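2026-01-17

Bench notes, sorting the oddments box

Well, I finally got the oddments box down off the top shelf and had a proper go at it. Anahera has been after me since October to say which of the small things are worth keeping as handling pieces for the prop and display work and which are just rubbish we've grown fond of. Fair call. The box had got to the point where you couldn't put a hand in without coming up with a curtain hook in your sleeve.

Ground rules we agreed on over a cuppa: a thing stays if it's small enough to sit in a palm, has an interesting shape, and won't leave a mark on the table. That last one has knocked out a fair bit already (goodbye, leaky pens, and goodbye to the tin of graphite). Anything with a moving bit gets a gold star from me, because people love a moving bit.

Lipsticks first. I like them a lot more than I expected to! The metal ones have a nice weight down low and you can tell which end is which with your eyes shut. Trouble is the colour. Wound right up, the bullet is soft and it'll draw on anything it brushes against, and I spent a good while last night getting a pink streak off the edge of the Tatton tray with dish soap and an old sock. Wound down with the cap on they're perfectly behaved, just a bit dull. I've put "keep, with care" on the list. If we ever cast dummies in hard resin (the Millament stuff, the slow one, not the one that went yellow) we could have the bullet showing all day long and not worry.

Padlocks next. Brass ones only, I've decided. The cheap painted ones chip and then you're finding flakes everywhere. A brass body picks up fingerprints but they wipe off, and there's something very satisfying about the swing of the shackle. The Hopkin one is stiff and wants a drop of oil. DON'T use the kitchen oil, it goes gummy, ask me how I know. Keys are to be tied to the hook by the door, labelled, and never left in the box, as we've already got one padlock that is shut for good and now lives its life as a paperweight.

Toy cars. We had 17 of these, counted for the stock sheet, and I've got it down to 10. Out went anything with a missing wheel or sharp bits of old chrome. The little ones with a bit of colour on them are the best by far, easy to spot on a grey top and they don't get muddled in with the black bits and pieces. They do wander off if the bench isn't level, so Anahera's put a folded card under the short leg. Seems to have done the trick, though I'd still like to do it properly with a screw-in foot.

Had the lipstick and the open padlock out on the grey wood-look top this arvo, with the checkerboard mat down and a blue and black car towards the back wall.

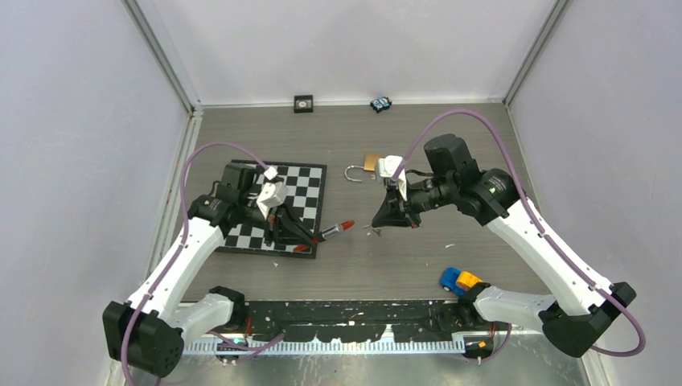

Should the padlocks be stored open or shut?
Open, with the key on the hook by the door. A padlock that's been snapped shut in the box is no use to anyone until the key turns up.

Other bits while I think of it. The Ganico drawers are 7 mm too shallow for the lipsticks standing up, so they'll be lying down in the foam. I've cut one strip of foam as a test and it's a bit ragged, new blade needed. Budget for the lot is $200 and I'd like most of that to go on decent drawers and labels, not more stuff to put in them (Anahera, I'm looking at you and that bag of door knobs).

Still to do: oil the Hopkin, write up the stock sheet neatly, scrub the last of the pink out of the tray corner, find out who has the good scissors.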